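Moving the language planner over to Dimeck

I've spent most of the last two weeks on the simulated block table, so this post is a summary of where the software has got to. If you only care about the trained policies, skip it, there are none in here. It's all the layer underneath.

The task is the same as before. A sentence comes in, something like "push the teal block over to the orange one", and the arm has to do it on the table in simulation. The blocks are plain bars of different lengths plus a small cube. A planner picks which block to go for and from which side, the motion code gets the gripper there, and a checker decides at the end whether the sentence was satisfied.

Until last month all of this lived in one Python file that Declan Hoani started and I made worse. It was 3881 lines long when we stopped adding to it. Everything in it knew about everything else. The checker read joint angles. The motion code had a list of colour names in it. When I wanted to change how a target was chosen I had to rerun the lot, because there was no way to feed the planner a table without also starting the simulator.

Dimeck is the replacement. It's a small message layer, with each part of the job as a separate process and a written-down format for what passes between them. The parts are called Bright (perception), Ploltley (planning) and the controller, which still doesn't have a name. Zandatent is the test runner that sits to one side and replays saved tables through any of them.

Perception

Bright takes the camera images and gives back a list of blocks with a colour, a position, an angle and a confidence. In simulation we could read the true poses straight out of the engine, and for a long time we did. I turned that off at the start of September. The planner had got used to perfect numbers and fell over with anything else.

Shadows were the first thing to go wrong. We have soft shadows switched on in the renderer, and the arm throws big ones across the table, which move whenever it moves. The old segmentation step looked for anything that differed from the table colour by more than a fixed amount, so a shadow edge with a lit patch next to it came back as a block. A dark blue cube in a dark shadow came back as nothing at all. I now convert to a colour space where brightness is its own channel and mostly ignore that channel. It's an old trick and it fixed the false blocks straight away. The cube still drops out sometimes when the arm is leaning over it.

The second problem was the fingers. From the wrist camera they hide a good part of the table, and a block that's half behind a finger gives you half an outline. Bright fitted a rectangle to whatever it could see, so a long bar turned into a short one with its centre in the wrong place. What I do now is mask the fingers out using the known gripper opening, and mark any outline that touches the mask as partial. A partial block keeps its colour but its pose has to come from the scene camera, or from the last frame in which it was whole.

That meant the two cameras had to agree about what they were looking at, and they didn't. The wrist camera's offset was 11 mm out along one axis. I had copied the number from an older gripper model and never checked it. Delwyn Tapsell found it by drawing the predicted block corners on top of the wrist image and looking at them, which took her less than an hour. I had been tuning filters for days.

Planning

Ploltley is simpler than it sounds. It gets the block list and the parsed sentence, and scores each possible approach. An approach is a block, a side to come in from, and a push or a grasp. The score takes in how far the fingers have to travel, how much clearance there is from the neighbours, and whether the wrist would have to turn past its comfortable range.

Clearance is the one that matters. With the fingers fully open the gripper is wide, and when two bars lie at an angle to each other there may be only one way in. The old code checked the fingertips against the other blocks but not the knuckles, which stick out further. It would plan a tidy descent over one block and clip the next with the side of the linkage. Ploltley uses a swept shape of the whole hand now. It's slower, but it only runs once per instruction.

I also took out the retries. The old planner would try 14 approaches in order and take the first that didn't collide, which hid a lot of bad scoring. If the top choice fails now, the run stops and the table gets saved for Zandatent to replay. The success rate went down the day I did that, as you'd expect, and the saved tables have been the most useful thing we have.

Control

Not much has changed here. The controller takes a target pose for the hand and a finger opening, and moves in small steps at a fixed rate. It used to accept a new target in the middle of a step, and if the planner was chatty the arm would shiver. Targets are now only picked up on a step boundary. I also added a hold state, so the arm can wait above the table with the fingers open while Bright takes a clean look. Before this it would drift slightly while waiting, from rounding in the inverse kinematics.

One thing I haven't solved: the hold pose is chosen for the arm's sake, so it's often a bad place for the wrist camera to look from. Ploltley could pick it instead. That would mean the planner asking for a view before it has a plan, and the message format doesn't allow for that yet.

Tooling

Zandatent gets a section because it's what I use most. You point it at a folder of saved tables and name a process, and it plays them in and compares what comes out with what came out last time. No simulator, no graphics card. A full replay of the planner finishes while I'm making tea. Differences are listed worst first, and for each one you can open the wrist view and the scene view with the estimated outlines switched on or off.

I had wanted a proper viewer with a timeline. Delwyn said to write out image files and a text log and see if we missed the timeline. We haven't so far.

The next jobs are the view request I mentioned, a better answer for the dark cube, and getting the sentence parser out of the controller, where a piece of it is still hiding. After that Declan wants to try longer instructions, with a second step that depends on the first. I'd like the checker rewritten before we do that. It still treats "next to" as a fixed distance between centres, which is plainly wrong for a long bar beside a short one.

Wrist view first, then the scene camera, both with outlines off.

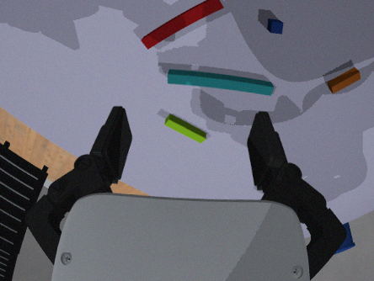
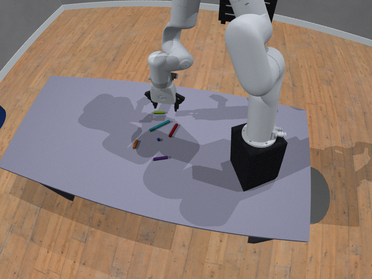

Declan Hoani and Delwyn Tapsell read a draft of this.

Posted by the author of the planner notes, Sep 13, 2021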